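Do Destination Brochures Tell Planners What They Need?
Project report, Event and Tourism Management, Maja Jakubowski

Most brochures for incentive trips promise the same weekend in different colors. I wanted to know if a planner could book a group from the brochure alone, so I took the printed material for Dollon, a small lake resort town that has been selling itself to companies since last April, and checked it against what the suppliers told me by phone and email.

The brochure says Dollon can host groups of up to 500. I could not make that work. Adding up every room at the Staner, the Polák guesthouse and the two smaller inns gives 212 beds, and that assumes colleagues are happy to share twins. The 500 seems to be the standing capacity of the lakeside hall, which has no beds at all.
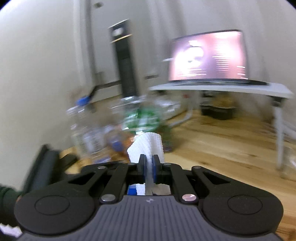

Prices were harder to pin down. Climeten, the local agency, quoted 1,089 per person for three nights with a boat dinner. When I asked what was left out, the list included airport transfers, drinks after 10 p.m. and the rain plan for the dinner. A second quote for the same dates came in at 1,000, with no boat. I am not convinced either figure would survive a real booking.

I also sent 4 test inquiries under the same group size. Two got a full answer, one got a link to the brochure, and one is still open.

My sample is small and I never visited in high season, so I can't say Dollon is worse than other towns – I suspect it is fairly typical. My supervisor asked for a rating out of ten. I left it out, as I had no sound way to weigh beds against boats. The supplier emails are in Appendix B.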